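**Tornach project passes second test stage for sodium-ion home storage cells**

Sat 9 December

The Tornach project has completed the second stage of cell testing for its sodium-ion storage pack, according to a technical note released by the coordinating partner, Skevano. The work covers aging of pouch cells under household load profiles, with the battery management system adjusting charge limits according to measured internal resistance.

The longest-running cell in the series reached 3083 full equivalent cycles before its capacity fell below the end-of-life limit set by the project. Cycling was carried out at 40 °C. A parallel series at room temperature is still in progress and will be reported separately.

The load profiles were recorded in 61 homes fitted with meters by Bolside, the partner in charge of field data. Cooking appliances produce short, high peaks that are smoothed out in standard test cycles. The new profiles keep these peaks at one-second resolution, so the cells see the same current steps as an installed pack would.

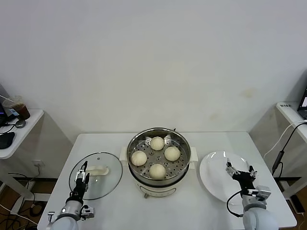
*Electric steamer with four buns in the basket and the glass lid on the table.*

Wongsuwan supplied the hard carbon anode material. Two electrolyte blends were compared. The blend with the lower salt content gave slightly less gas during formation but showed a faster rise in resistance once the cells had passed the midpoint of the test. The partners have therefore selected the other blend for the next stage.

Higinio Rosales, who leads the modeling work package, said the resistance data matched the aging model well at moderate states of charge. "The fit is poorer close to full charge. We see a step in the measured values that the model does not reproduce, and we want to settle that before the parameters go into the controller." 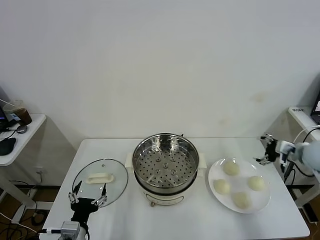 The controller itself runs a reduced version of the model. It updates its estimate of cell resistance after each current step above a set threshold and lowers the upper voltage limit if the estimate drifts outside the expected band. In the tests completed so far, the limit was lowered in small increments and only during the last part of cell life. Cells cycled with a fixed limit were used as the reference group.

Assembly of the first full pack is planned for May. It will use passive cooling and the same connector layout as the existing Skevano cabinet. The aging data set, including the raw impedance spectra, will be made available to project partners first and then published with the stage report. Test procedures and cell drawings are listed in the annex to the technical note.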